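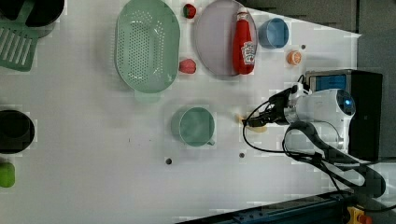
The kitchen table at the Otitham robotics club, set with dishes and toy food for practice.

The club meets in a former sewing room on the second floor of the school, and most of its members had never programmed anything before they joined. This year's project is called Stovumora. The goal is to have one arm tidy a table after a pretend meal, with plates, cups and food each going to the right place.

Leonie Wieser, 16, leads the team of four that writes the grasping code. She started with the mug. "A handle looks easy until you have to pick which side to come in from," she says. Her team logged 283 attempts on the mug before moving on to plates, and 186 of them ended with the mug where it was supposed to go.

Ambros Imhof teaches physics and has run the club since it began. He makes the students write down every failed grasp by hand, in a notebook, with a guess at the cause. The guesses are read out at the end of each meeting. Many concern the plates, whose low rims leave the fingers little to hold.

Rungnapa Nuchit handles the layouts. Before each run she moves the objects to new spots so that the program can't depend on a fixed position. She wants over 1,000 recorded runs by June, when the club shows its work to parents and to the younger grades.

Wieser's team is working on the colander next.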